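Labs > Grasping > Bin Kits > Markness Bin Kit

Markness Bin Kit, with the self-supervised grasping recipe

46 shares | 11 comments

Hi, I'm Sadia, and I wrote most of the method that ships with this kit, so forgive me if I go on a bit! Markness is a sloped-wall bin, a set of rectangular blocks and the training code we use at Cluteo to teach an arm to pick things up with no hand labeling at all.

The idea is pretty simple. The arm tries a grasp, the gripper reports how far its fingers closed, and that one number becomes the label. Then it drops the block back in from a random height (this keeps the pile changing) and goes again. We start with 1000 random tries, train a small network on them, and let the network choose from then on. It retrains every 20 grasps after that, which sounds like a lot, but the network is tiny and I've never caught the arm waiting on it.

What surprised me most was the walls. Blocks lying flat in the middle were easy early on, and the ones leaning in a corner or tucked along an edge were awful for ages. Hauwa Akande had the idea of picking tries where the network was least sure, and our corner grasps got so much better that I rewrote half the paper – thanks, Hauwa! That sampler is on by default now, and you can switch it off in the settings file if you want the plain version for comparison.

You bring your own arm and a fixed camera looking into the bin. Clamp the bin down well, please, and redo the camera calibration if it ever gets bumped. I once skipped that and lost a whole night of data. Drivers for the Cisitz and Arain controllers are in the download, and other arms need a short adapter file that you can copy from either one.

Code and paper last updated 30 June 2023.

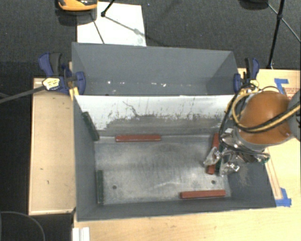 Do I need to label any grasps by hand?

None at all, the finger closing distance gives the label for every try.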